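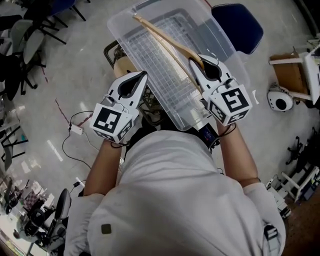
보낸이: 구본희
받는이: 고음악 모임 메일링 리스트
날짜: 2022-05-10
제목: Re: Re: 가을 공연, 오라토리오로 갈지 말지

다들 잘 지내시지요. 지난번 메일에 답이 이틀 만에 열한 통 왔는데, 그중 여덟 통이 주차 문제였습니다. 음악에 대한 의견도 언젠가 오리라 믿고 기다리다가 그냥 제가 씁니다.

먼저 정우 씨 글을 다시 붙입니다. 못 보신 분들이 있는 것 같아서요.

> 저는 Rhun Sayce의 <유딧>을 하자는 제안에 찬성합니다만,
> 걱정되는 게 몇 가지 있습니다.
> 첫째로 악보가 184쪽입니다. 우리가 작년에 한 곡은
> 그 절반도 안 됐는데 마지막 주까지 3부를 못 맞췄습니다.
> 둘째로 가사가 라틴어와 영어를 오갑니다. 작곡가 말로는
> "두 언어가 서로를 의심하게 하려는 의도"라는데,
> 저는 우리 테너들이 작곡가를 의심하게 될까 봐 걱정입니다.
> 셋째, 유딧이 적장의 목을 베는 장면을 합창단이 무반주로
> 부르는데 그 길이가 7분입니다. 목 하나에 7분은 깁니다.
> 그래도 들어 보면 좋은 곡입니다. 4월에 Waltville 공연
> 녹음을 돌려 드렸으니 안 들으신 분은 꼭 들어 주세요.
> 정우 드림

정우 씨 걱정에 순서대로 답해 보겠습니다.

184쪽은 총보 기준입니다. 합창보만 따로 나온 것이 Joubert 출판사에 있고, 얇습니다. 지난주에 견본을 받아 봤는데 종이가 워낙 비쳐서 뒷장 음표까지 한꺼번에 보입니다. 초견이 약한 분께는 현대음악이 두 배로 현대적이 되는 효과가 있겠습니다. 대여료는 권수와 상관없이 한 시즌에 얼마, 하는 식이라 35부를 빌리든 스무 부를 빌리든 같습니다. 넉넉히 35부로 신청하려고 합니다. 연필로만 표시하시고, 반납할 때 지우개질은 각자 하십시오. 작년에 제가 혼자 다 지웠습니다. 아직도 손목이 기억합니다.

언어 문제는 저도 고민했습니다. 라틴어 부분은 불가타 성서의 유딧기에서 가져온 것이고, 영어는 Sayce가 직접 쓴 시입니다. 읽어 보면 라틴어 쪽은 합창단이 베툴리아 성읍 사람들로서 부르고, 영어는 유딧의 하녀가 부릅니다. 유딧 본인은 마지막 곡까지 거의 노래를 하지 않습니다. 저는 이 점이 제일 마음에 듭니다. 성읍 사람들은 물이 떨어졌다고, 하느님이 우리를 버리셨다고 한 시간 가까이 떠드는데 정작 일을 할 사람은 옆에 가만히 서 있는 겁니다. 우리 총회와 무척 닮았습니다.

발음은 이탈리아식으로 통일합니다. 독일식을 원하시는 분이 두 분 계신 줄 압니다. 두 분이 같은 성부이시니 서로 위로가 되시리라 생각합니다.

7분짜리 무반주 곡은 저도 녹음을 여러 번 들었습니다. 정우 씨 말씀대로 깁니다. 그런데 정작 목을 베는 대목은 네 마디이고 나머지는 전부 그 전의 망설임입니다. 알토가 낮은 라를 붙들고 있고 그 위로 소프라노가 기도문을 한 음절씩 올립니다. 음이 처지면 그대로 끝까지 처지는 구조라, Waltville 녹음에서도 오르간이 다시 들어올 때 반음 가까이 벌어져 있습니다. 오르간 주자가 잠깐 멈칫하는 것까지 들립니다. 저는 그 대목을 세 번 돌려 들으면서 큰 용기를 얻었습니다.

장소는 두 군데가 후보입니다. 하나는 Darnum 홀인데 507석입니다. 우리 작년 관객을 생각하면 한 줄에 한 가족씩 앉혀 드릴 수 있습니다. 잔향도 거의 없어서 숨소리까지 객석에 배달됩니다. 다른 하나는 언덕 위 성당인데 잔향이 4초라 웬만한 실수는 다음 실수가 덮어 줍니다. 저는 성당 쪽입니다. 신부님께서는 유딧기가 가톨릭 성경에 들어 있는 책이니 내용은 상관없다고 하시면서, 다만 소품으로 머리를 들고 나오지는 말아 달라고 하셨습니다. 그럴 계획은 없었는데 그 말씀을 듣고 나서 베이스 쪽에서 문의가 왔습니다. 안 됩니다.

그리고 주차. 성당에는 주차장이 없습니다. 아래쪽 공영주차장에 대고 걸어 올라오셔야 합니다. 여덟 통에 대한 답을 이것으로 갈음합니다.

독창자는 아직 미정입니다. 하녀 역은 메조인데 음역보다 체력이 문제입니다. 1부 내내 앉을 데가 없습니다. 단원 중에서 해 보고 싶은 분은 제게 따로 메일 주세요. 리스트 전체로 보내지 마시고요. 작년에 전체 답장으로 지원하신 분과 그걸 전체 답장으로 말리신 분이 계셨는데, 두 분 다 아직 이 리스트에 계십니다.

녹음은 Plendton 쪽 음반보다 Waltville 실황을 먼저 들으시길 권합니다. 음반은 너무 잘해서 참고가 안 됩니다. 링크가 안 열리는 분은 정우 씨에게 말씀하시면 다시 보내 드립니다. 해설지 번역은 2부까지 했고 3부는 천사 이름 표기 때문에 멈춰 있습니다. 의견 있으시면 주십시오.

다음 연습은 평소 시간, 평소 장소입니다. 1부 첫 합창을 읽어 볼 테니 연필 가져오세요.

구본희 드림

추신. 지난 연습 때 피아노 위에 회색 목도리를 두고 가신 분, 제가 가지고 있습니다.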